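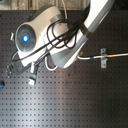
One of the readers of our first draft wrote in the margin that a survey of shoppers can't tell you what shoppers do, only what they like to say they do. We argued about that comment for most of a week and then rewrote half the report, so it seems fair to put it first.

Our project looked at the refill shelves at the Grikirton food co-op. The co-op sells rice, oats, lentils and dish soap from bins and jugs, and customers bring their own containers. A flyer by the door claims the shelves have "changed the way Grikirton shops." We wanted to know if there was anything behind that.

Method

We handed out 300 paper forms in September, at the co-op and at the bus stop on Josness Street. We got 282 back, which surprised us and should probably worry the reader a little. People who stop to fill out a form about refills are likely to be people who care about refills. We also stood near the checkout between 4 and 6 in the afternoon and wrote down whether each customer had a refill item. We did this on 2 afternoons, so the numbers are small.

Results

On the forms, well over half of the people said they used the refill shelves "often" or "every visit." At the checkout, we logged 54 customers with at least one refill item, out of a much larger crowd. We lost track of the full total during the busy part of the first afternoon, so we don't give a percentage. Even so, the gap is hard to miss.

Price may explain some of it. Oats from the bin cost more per pound than the bagged store brand in both weeks we checked. Lentils were cheaper. Dish soap was the same – unless you bought the large bottle, and then the bottle won.

What we don't know

The co-op tracks sales with a program called Purport, and the manager let us see one month of totals. One month says nothing about change. We asked for the same month from the year before and were told those records were kept differently. The flyer's claim, as far as we can tell, rests on no figures at all.

A fair test would compare bagged and bin sales over a full year, before and after the shelves went in. The Okeke branch plans to add bins in the spring, and its earlier sales are already on file.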